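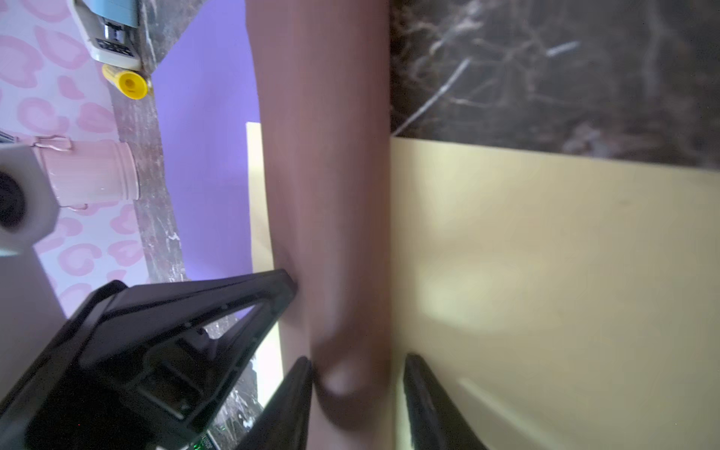

The second stage of the Gekiston candidate conduct project ran to the end of April and covered all 9 wards. Its purpose is to record personal remarks made by candidates and party workers during council campaigns, and to test whether a published record changes how often they are made. Material was taken from leaflets, recorded meetings and public social media posts. Each remark was coded by two readers working separately, and a third reader settled any difference. Ward returns were posted flat this time; rolled into something the shape of the thick, smooth pinkish-beige cylinder between the two black prongs, the stage one sheets would not lie straight on the scanner and several had to be keyed by hand.

Collection
The target was 1,000 items. We logged 1,767, mostly on the strength of leaflets sent in from Costa and Damorel wards, where the mayoral contest drew extra candidates. Of the total, 295 items contained at least one remark about an opponent's appearance, accent, family or health. The remainder dealt with policy, voting record or party matters and were coded as neutral for our purposes.

Coding
Lutfa Ekanayake revised the code book in the second month. The old category "general insult" was too broad and has been split into remarks on competence and remarks on the person. Items coded before the change have been recoded. Agreement between readers improved after the split, but remains weak on sarcasm — a separate note on this is attached.

Complaints
Two campaigns asked for entries to be removed. Vaughan Fairweather reviewed both under the published procedure. One entry was corrected, as the quotation had been credited to the wrong speaker. The other stands.

Spending
Printing came in under budget. Transcription went over, owing to poor sound at the Pastico Hall meetings, and the difference was met from the printing line with Cameron Ormsby's approval. No change to the total grant is requested.

Next stage
Rutilio Tovar will begin interviews with sitting councillors once the consent form is cleared. The draft ward tables go to Conall Hanrahan for checking before release. We ask that the funder confirm whether the tables may be published by ward, or only for the council as a whole.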